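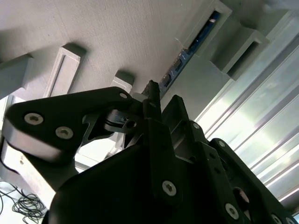
Interview by the Prorach Equipment Office
Filed under: Workshop Practice, July

Shigeru Hamada is responsible for the gripper cell at the Laskowska workshop, where desktop computer cases are opened and stripped. The arm reaches into each case from the side, and he regards the fingers as the part most in need of attention.

"The silver screws on the link plates are checked before each shift," Mr. Hamada said. "A plate that shifts slightly will put the fingertip in the wrong place."

The fingertip pads are replaced after 300 cycles. The Urkalance manual permits more, but Mr. Hamada prefers the shorter interval. "I would sooner change a pad than repeat a calibration," he said.

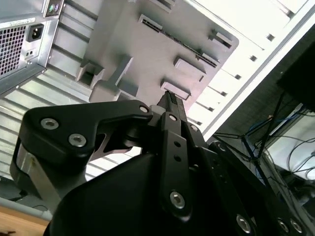
How is the gripper calibrated after a pad change?

The fingers are closed on a gauge block, the zero position is stored, and 2 test grips are run at low speed.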